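Print Journals Should Stay on the Open Shelves

August | By the Periodicals Desk, Nkosi Technical College Library

The college plans to move its bound journals to closed storage at the Plarnedov annex. The stated reason is low use. I think the measurement is faulty and the move should wait.

The catalog lists 1,127 bound volumes in the periodicals hall. Use is recorded only when a volume is scanned at the desk. Bound journals do not circulate, so most readers take one down, copy a page and put it back. None of this reaches the Turnico report on which the plan is based. A title can be read weekly and still show zero.

Retrieval is the second problem. Requests to the annex are filled 2 times a day. A reader checking a single citation will not wait half a day for it, and a reader who does not know which volume holds the article cannot file a request at all. The back indexes for the older engineering titles were never keyed in. Browsing is the only index they have.

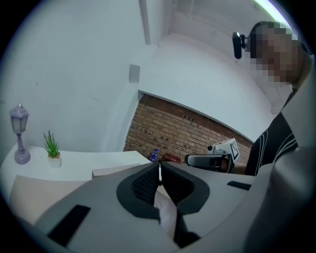
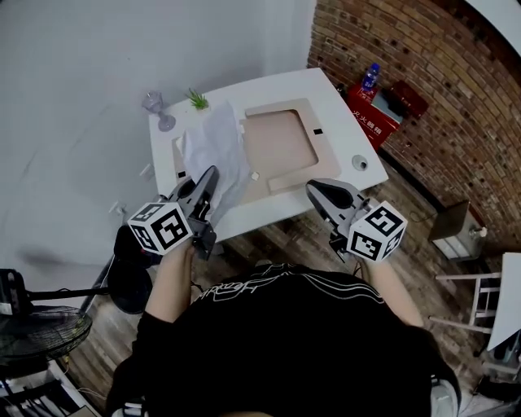

Hand-held grippers in use.

Online access covers part of the gap. The Stokano package supplies current issues and a back file that begins, for most titles, well after our print runs do. It is also leased. If the lease ends, the back file ends with it, while the bound set remains.

I would support a smaller step. Place a return cart at the end of each range, ask readers not to reshelve, and scan what is left there for 6 months. Volumes with no recorded use after that can go to the annex, indexes excepted.

Comments (2)

gradreader: The carts were tried in the reference room. Readers reshelved anyway. Put up larger signs.

M.: What about humidity at the annex? The plan gives no figures.

Contact the library | Copyright Nkosi Technical College | Back to top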